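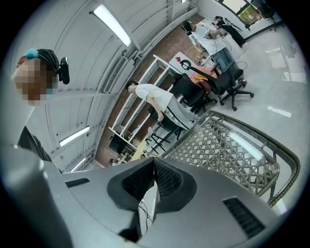
Photo: Fermín Lagos / Cledthorpe

Print this page | E-mail this page

When the gripper lets go too soon

If you read this page regularly you know how fond I am of baskets, and how many hours we've spent at our bench teaching a gripper to pick one up by the rim. Well, in August it went wrong on us. The fingers had a good hold (or so I thought!), I reached underneath to move a cable, and down came the basket with 4 jars of wood screws in it, right onto my knuckles. Nothing broken, thank goodness, but I said a few words my mother wouldn't have cared for.

The trouble was dust. Sawdust had packed itself into the texture on the inside of the fingers until they were as slick as a buttered dish, and a thick rounded rim slid straight out. So now I brush the pads with an old dry toothbrush every morning, wipe them with a barely damp cloth, and let them dry for nine minutes while the coffee brews.

A few other things I do these days:

Vacuum the vent slots in the housing with the soft brush, power off and plug out. Please don't blow into them, you'll only send the fluff deeper.

Try any new basket empty first, five lifts, and then with a bag of rice (500 grams is plenty) before anything made of glass goes in.

Keep loose cables away from below the fingers. I bundle mine with Cokico ties, though string works just as well.

And if the grip starts to creep, set the load down and switch off before your hand goes anywhere near it. Fermín has taped a note saying so to the lid of our toolbox, in very large letters, and I suspect he had me in mind.

Print this page | E-mail this page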